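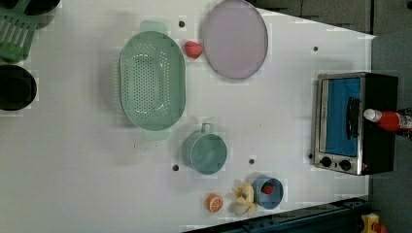 KOLNESS TABLETOP: toy kitchen things, labelled

README, last touched October 18, 2024. Wiebke Kröger, with fixes from Tươi Vương. Written in a hurry, will tidy when the next batch is in.

What it is

Stills of a play kitchen laid out on a white table, plus a label file saying what each thing is and where it has ended up. Fruit, crockery, bottle, the little oven, pots, dish rack. Over 2,000 stills. 300 held back for testing, please leave those alone until you have something to test.

Folders

stills/ the pictures, one folder per layout
labels/ one text file per still, same name
names.txt the list of allowed names, 37 of them
held_back/ see above
old/ August labels, kept because Heike Kramer still compares against them. Don't use.

What a label line looks like

name, colour, place, lying or standing, how sure. Commas between. If a field is unknown write a dash, don't leave it blank, blank lines broke the reader twice in August.

strawberry, red, table, -, sure
plate, lavender, table, -, sure
cup, teal, table, standing, sure
banana, yellow, table, -, sure
fruit, red, in bowl, -, unsure

The last one is the common case. A round red thing sat in a bowl could be a strawberry or a tomato and you can't tell from above. Write fruit. Please don't guess, we had both names for the same thing all through the first batch and it took Eckhard Weidemann ages to sort out.

Names, the awkward ones

Colander: the pale green oval one with the tab handles. Was "strainer" in the old labels, also "basket" and once "tray". Colander now.
Oven: toaster oven, the steel and black one. Blue inside, counts as oven whatever is in it or on it.
Orange: use orange_half if the segments are showing. Plain ball = ball, even if it's orange coloured.
Cup: covers mug, beaker, measuring cup. Too many arguments.
Pot: black, deep. A pot you can only see a bit of is still a pot.
Bottle: the ketchup. Standing or lying matters here, fill it in every time.

Blurred things

Label it if you'd know it without reading it. Shape and colour are enough.
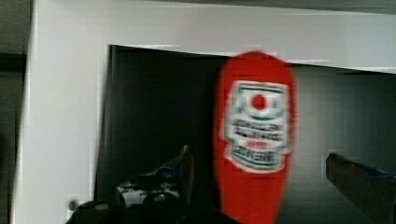 So a red squeeze bottle with a smeary label is still bottle, red, standing, sure. Leave the brand column empty if no word can be read, even when you know perfectly well what it is. Same rule for anything half dark inside a cupboard or opening: name what you can, put unsure, move on. Don't brighten the stills first, we tried that and the colours all went off (the lavender plate came out pink and then got its own name, sigh).

Places

table, in bowl, in colander, on rack, in oven, on oven, in bin, on bin, edge. Edge means part of it is hanging over. Use the place the thing is resting on, ignoring whatever is above it.

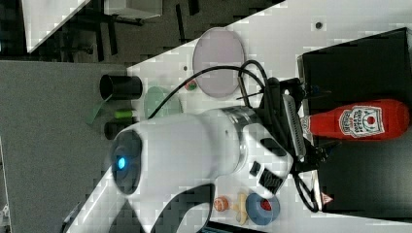

On and in are where most of the disagreements are. Styliani Fragkou went through the 3 layouts we argued over most and her rule is the one to follow: if the weight is on it, it's on. The Heinz bottle on its side on the big black bin is therefore bottle, red, on bin, lying, sure, and it does get the brand filled in becuase the logo is readable even turned sideways. The thin green strip hanging off the table is edge. Small stuff near it that you can't name gets thing, plus a colour. There are more of those than I'd like.

Known problems

- black on black. Cups by pots, bin interiors. Expect misses.
- the two greens (pale mint and teal) drift depending on the light. Colour field is only a rough guide
- some bowls are marked as plates in the Prestau folder, not fixed yet
- ring and bowl mixed up in places, same folder
- no depth, no sizes, nothing weighed

Using it

Teaching and research fine. Say where you got it. Tell Heike if you find a wrong name, send the still's name and the line, a screenshot alone is no use to her. Corrections go in with the next batch, whenever taht is.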